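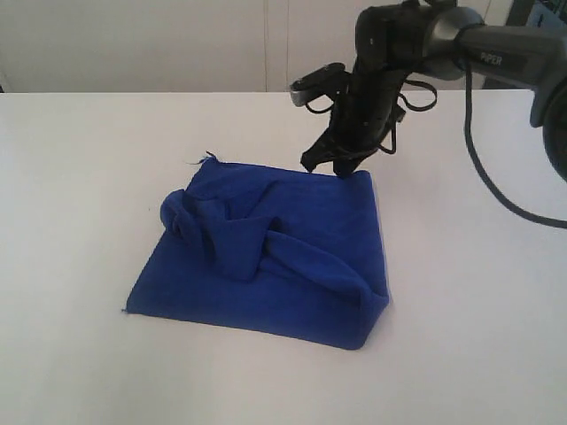 Ferritin 587, first phlebotomy next week, what should I expect?

Search this forum Advanced search
Iron Overload & Hemochromatosis > Newly diagnosed

deividas_j
Hi all, long-time reader, first post. I went in for a regular physical in June because my knuckles had been aching and I figured it was from gripping tools all day. My doctor added iron tests to the bloodwork and my ferritin came back at 587 with a transferrin saturation of 80 percent. Then came the gene test, two copies of C282Y, so there's my answer I guess!

I'm booked at the Pasaribu infusion center for my first blood draw (they call it therapeutic phlebotomy, which sounds much fancier than being bled) and I have a million questions. How wiped out will I be afterward? Can I drive home? I'm up on ladders a fair bit for work and my wife is already telling me to take the whole day off. Also do I have to give up steak? Please be gentle about the steak.

Deividas Jõgi, Pirkent

k_sitompul
Welcome Deividas! Sorry you had to join us but you found the right bunch. I had 11 draws to get down and most of them were a total non-event. Drink a LOT of water the day before and that morning, eat a real breakfast, and wear a shirt with sleeves that roll up easily. My first one I showed up on coffee and half a banana and I went gray as a dishrag in the chair. They had to tip me back and give me juice, and I felt silly for the rest of the week.

I drove myself every time after that first one. I would side with your wife on the ladders though, at least until you know how your body takes it.

Kurniawati

nair_n
I'll be the one to say it, 587 isn't that high. There are people here who started in the thousands. That's good news for you! You caught it early and your liver is probably fine, but ask if they want to check it anyway.

On steak: I still eat it. The draws take out way more iron than you could ever add with a dinner. What I did drop was the multivitamin with iron and the vitamin C pills, and I cut way back on beer.

aisyahk
Gotta disagree a little with nair_n here. My hematologist was pretty clear that red meat adds up over the years, and when I cut down to once a week I could stretch my maintenance draws out by a month. Maybe that's a coincidence, who knows, but I don't think "eat whatever you like" is great advice for a guy who just got diagnosed.

And please don't eat raw oysters. People always forget that one. There's a bacteria in raw shellfish that is really dangerous when you have too much iron.

nair_n
I didn't say eat whatever you like, I said I still eat steak, lol. But yes to the oysters, I should have mentioned that.

deividas_j
Ha, okay, smaller steaks then. Never liked oysters so that's one easy win.

Another question — how far down do they take you? The nurse on the phone said "until you're at 50" and the sheet that came with my results from the Stutum clinic says under 100. Those aren't the same thing and I'd like to know how many of these I'm signing up for.

ridwan.tjoa
Both, depending on who you ask. Mine took me to 50 first and now lets me drift up under 100 before I come back in. The first part gets called induction or de-ironing and the second part is maintenance. Ask your doctor which number is for which part, it may be that the nurse and the sheet are talking about two different stages.

Write every result down yourself. I used the Unex app for a while and then switched phones and lost a year of numbers. Paper notebook ever since.

k_sitompul
Agree with Ridwan on the notebook. Also ask them to check your hemoglobin before each draw. Mine got a bit low around number seven and they made me skip two weeks. I was annoyed at the time but I felt so much better for it.

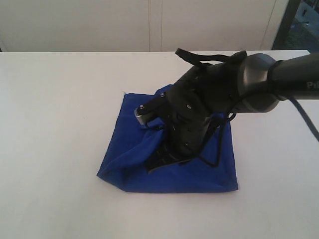 Blue cloth on the white table

aisyahk
Can I ask about your joints, Deividas? Is it the first two knuckles? Mine were the same, pointer and middle finger on both hands, and I was told for ages that I typed too much. I don't want to be a downer but the draws fixed my tiredness and didn't do much for my hands. Heat in the morning helps me. Others have had better luck, so don't go by me.

deividas_j
Yes! Exactly those two, worse on the right. I never put it together with anything.

ridwan.tjoa
My hands did get better, took over a year. So there's one vote the other way.

Do you have brothers or sisters? They should get tested. My sister put it off and off, and when she finally went she was higher than me.

deividas_j
Update for anyone who finds this later. I've had a bunch of draws now and my ferritin is 141! Then four more weeks and it was 89. First draw was fine, I drank so much water I had to stop twice on the drive over. The third one I got lightheaded in the parking lot and sat in the truck for a bit with the window down (I'd skipped breakfast, Kurniawati, you may yell at me). Doctor wants to keep going down to 50 and then talk about spacing them out. My brother is a carrier with one copy and his iron is normal. Hands about the same so far.

k_sitompul
BREAKFAST, Deividas!! But 89 is great, so happy for you.

nair_n
Nice work. Have a steak.

aisyahk
A small one.

15 replies Share 3 Log in to comment

Contact us | Forum rules | Copyright Iron Overload Community Board | Back to top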